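November 11, 2024

Chess table, before supper.
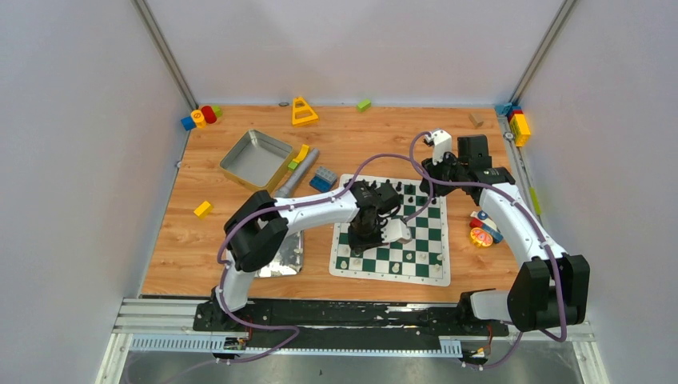
*Green and white mat, black pieces on the far side, white on the near side. Tray on the left.*

Gray all day and I had the lamp on by three. I did the shopping in the morning and spent most of the afternoon on the chess things, which I have been putting off since we moved the shelves.

The green mat is the one I want to keep using. It has a white border, so there is room to get a finger under the edge and lift it. The old folding board from Magsi has a hinge that stands up in the middle, and a bishop put down near it leans. I had that one out for years and played on it anyway. It can go in the closet now, or to Plernia if she still wants one for the porch. I will ask her when she calls.

I like the dark green better than black for the squares. The black pieces stay easy to see on it, even the pawns, and my eyes are not what they were in the evening. The white ones have always been easy.

The metal tray is for captured pieces. We used to stand them along the side of the board and somebody's sleeve always took them down. I put a folded dishcloth in the bottom of it last week and then took the cloth out again for the dishes, so for now the pieces will ring when they go in. Felt would be better. There is a shop on the Trarkivbridge road that sells it by the sheet, and I need thread from there too.

There are still toy bricks on the table. A blue one is up by the corner of the mat, and the little yellow and green ones are over by the gray rod, near the tray. They belong in the big box in the hall, which is supposed to hold 500 and has not been full since the summer. I keep finding them. There was one in the bread drawer on the weekend and one in my coat. I will take these up when I clear for supper.

Zeeshan Usmani wrote back about the match. He still wants to play by mail as well as across the table, one move a letter, and he sent his fourth move with a long paragraph about his knee. I have the position written in the notebook and do not want to set it up on the mat, or we will mix it up with the real game. I wrote to him that his knight is in trouble. I don't know that it is, but he will look at it for a day or two.

I spent an hour with the blue book after lunch. It has 465 pages and I have been on the same chapter since I bought it. The chapter is on rook endings. I understand each page when I read it and then can't do it the next evening. Today I copied out two of the positions by hand and that helped some. The trick with the king going in front of the pawn I think I have now. The other one, where you check from the side, I lost track of again on the fifth move.

Went through the club box too. The little account book from Ilum was at the bottom, under the score sheets. The last line in it is 700 for the hall and that was before the rent went up. I don't know why it was in with my things. I put it in an envelope to give back at the December meeting. Most of the score sheets I threw out. I kept the one from the long game with my uncle, though the writing on it is so bad I can only follow it up to the queen trade.

Called the phone company about the bill. They have me down at number 1826, which is the house across the road, and the woman said it would take two weeks to change. I asked her to put that in writing. She said she would.

Supper was lentils and the rest of the rice. I used too much cumin and had to add yogurt.

Things for tomorrow: felt and thread, stamps, the bricks if I forget them tonight, and the hinge screws for the old board in case Plernia does want it. I should also find the second set of white pawns. I had them in a sock in the desk and the sock is there with nothing in it.

Rain started a little after eight. I opened the window in the back room for ten minutes and then shut it again. Will read one more page on the side checks and go to bed.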